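Doscombe Fuvberg im Test: Ein Surfskate für Leute ohne Meer

Der nächste brauchbare Swell ist von meiner Haustür 753 Kilometer entfernt. Wer so wohnt, kauft irgendwann ein Surfskate und redet sich ein, das sei Training. Meins heißt Fuvberg, kommt von Doscombe und hat mich 200 Euro gekostet, Wachs natürlich nicht dabei (ja, ich habe danach gesucht).

Die Vorderachse schwenkt weit aus und kommt mit ordentlich Nachdruck zurück. Am ersten Abend bin ich vor allem abgestiegen, teils freiwillig. Nach einer Woche liefen die Bögen, und ich konnte Tempo machen, ohne den Fuß abzusetzen. Mein altes Zemer fühlt sich daneben an wie ein Einkaufswagen mit Meinung.

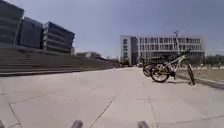

Taugt das Fuvberg auch für Anfänger?
Mit weicher Achseinstellung eher nicht. Wer die Feder mit dem beiliegenden Schlüssel zwei Umdrehungen fester dreht, steht deutlich ruhiger und kann sich später wieder herantasten.

Thaís Vieira, die bei uns im Verein die Wellenreiter trainiert, hat sich das Brett für einen Nachmittag geliehen und erst im Dunkeln zurückgebracht. Ihr Urteil: Die Hüfte arbeitet wie beim Bottom Turn, die Arme werden faul. Ismael Sales fand das Deck zu schmal. Ismael findet auch Türen zu schmal.
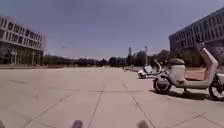

Die Rollen sind der schwächste Teil am Brett. Sie greifen gut, melden aber jede Unebenheit gewissenhaft an die Knie weiter, und auf Kopfsteinpflaster ist nach wenigen Metern Schluss mit Surfgefühl. Große helle Betonplatten wie auf dem Platz hier gehen, die Fugen dazwischen nimmt man besser mit Schwung und nicht im tiefsten Punkt der Kurve. Ich habe inzwischen weichere Rollen von Lins montiert, das hilft. Schade ums Geld trotzdem.

Das Griptape hält bisher, die Kugellager quietschten nach 3 Wochen und bekamen Öl. Von mir gibt es 7 von 10 Punkten. Den achten hätte es mit anständigen Rollen ab Werk gegeben.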